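How I Clear Off the Bed (and Finally Do Something About the Cords)

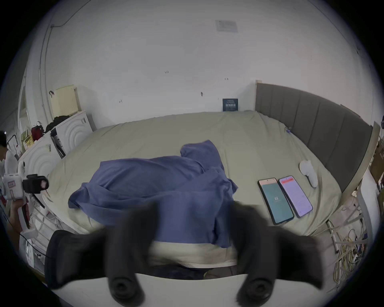 The bed in April, with the blue garment in a heap and both phones out on the sheet.

I have a bad habit and I'm going to guess you have it too. Everything I carry into the bedroom gets put down on the bed. Clothes, phones, little things out of my pockets, whatever was in my hand when I walked in. Then bedtime comes and I'm moving it all to the floor so I can lie down, and in the morning it goes back on the bed so I can walk. I did this for years! So here's the routine I use now. It takes me 30 minutes if the cords are bad, and a whole lot less if they aren't.

What you need

A small tray or shallow bowl
A laundry basket
A pack of reusable fabric cable ties
Masking tape and a pen
A damp cloth

My tray is a Willeo one I picked up on clearance and it has a chip in one corner. A saucer works. A shoebox lid works. Please don't go shopping before you start, because then you'll have a shopping bag on the bed too (ask me how I know).

Step 1: Clothes first

Grab the biggest soft thing and deal with it. Give it a shake over the bed before you carry it anywhere. I've found an earring, a receipt and half a granola bar that way. Then decide: basket, hanger or drawer. I used to have a fourth pile called "worn once but still okay," and that pile ate my chair. Now those go on a hook behind the door, and when the hook is full, something has to get washed.

If you're folding, fold right there on the bed while you've got the space. I do tops in thirds lengthwise and then in half, and they stand up fine in a drawer. Loose, slippery fabrics won't stand up no matter what you do, so I hang those and move on with my life.

Step 2: Phones and anything with a screen

Phones come off before you touch the bedding. I cannot say this strongly enough. I once stripped the bed in a hurry, gave the sheet a big snap, and sent a phone into the baseboard. The screen survived but the paint on the baseboard didn't.

Put them face up in the tray, on the dresser, with nothing stacked on top. If one needs charging, leave it unplugged for now and plug it in at the end when you've got the cords sorted out.

Step 3: The little stuff

Walk around the bed once and look up by the headboard, down in the corners, and under the pillows if you've got them on. Tiny things love the corners. All of it goes in the tray. Don't stop to put each piece away one at a time or you'll wander off to the kitchen with a button and come back an hour later. (Just me?)

Step 4: Smooth the sheet

With a fitted sheet I start at the head end and tug each corner down and under, then go to the foot and do the same. After that I run my flat forearm from the middle out to the sides. It won't look ironed. Mine is a beige Wamora sheet that has been washed more times than I'd like to admit, and it wrinkles if you look at it funny. A little water from a spray bottle helps if it bugs you.

While you're there, wipe down the headboard. Channel tufting is pretty, but the grooves hold dust like you wouldn't believe. I run the damp cloth top to bottom along each groove, wring it out, and go again. Let it dry before you push pillows up against it.

Step 5: The cords

Okay, deep breath. Mine live on the floor next to the bed, yellow ones and white ones and dark ones all knotted up together, and I put this off for months.

Unplug everything you can safely unplug. Then pull the whole tangle up onto your nice clear bed, which is the real reason I do the bed first. Find a loose end and work backward from it, and don't yank. Once a cord is free, wrap a bit of masking tape around it near the plug, write what it's for, and coil it about as wide as your hand. One tie per coil.

Anything you can't match to a device goes in a bag with the month on it. I give mine 2 months and then they go to the electronics recycling drop-off at Kahsay. I have not missed one yet.

Only put back what you use every day. The long cords I run along the wall behind the bed, so I'm not stepping over them at night.

Step 6: Empty the tray

Last job. Take the tray around the house in one trip and put everything where it lives. Phones get plugged in, the tray goes back on the dresser, and you get to flop down on a bed with nothing on it.

I got the one-trip idea from a comment on the Wikbridge forum, and if whoever wrote that is reading, thank you! If your cord tangle is worse than mine, tell me in the comments. I'd kind of love to hear it.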